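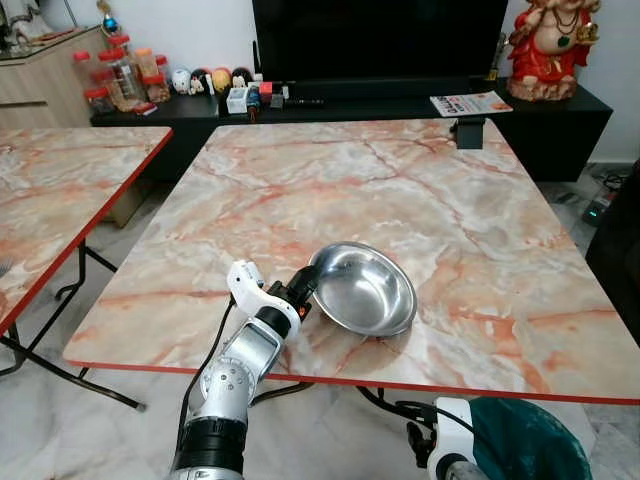 Figure 7.1 A steel bowl on a table with a marble-pattern top.

Chapter 7
Surfaces and Light

Most of what we know about an object before we touch it comes from the light that leaves its surface. We judge a floor to be slippery, a coat to be warm or an apple to be ripe partly by the way each one looks under a lamp or a window. This chapter deals with how surfaces send light back and why two objects of the same color can look so different.

Chapter 6 treated light as rays traveling in straight lines. We keep that model here. When a ray meets a surface, part of its energy may be reflected, part absorbed and part passed through. The shares depend on the material and on the angle at which the ray arrives.

A polished metal surface reflects most rays in a regular way, so the surroundings can be made out in it. Curved metal does the same, but the image is bent. A sheet of writing paper also reflects much of the light that falls on it, yet shows no image, as its fibers scatter the rays in many directions. The first case is called specular reflection and the second diffuse reflection. Many everyday surfaces, such as varnish over wood grain, do both at once.

The examples in Section 7.2 come from the town of Strand, where Wenche Lunde measured the glare from shop windows along 173 meters of the main street. She took readings at 2 in the afternoon each Sunday in March. Her tables are printed at the end of the chapter, and you will need them for Problems 9 through 14.

After studying this chapter you should be able to:
state the law of reflection and use it to draw a ray diagram
tell specular reflection from diffuse reflection
find the position of an image in a flat mirror
explain why a wet road looks darker than a dry one

Key terms: normal, angle of incidence, specular, diffuse, gloss, absorption

7.1 The Law of Reflection

Stand a flat mirror upright on a sheet of paper and draw a line along its back edge.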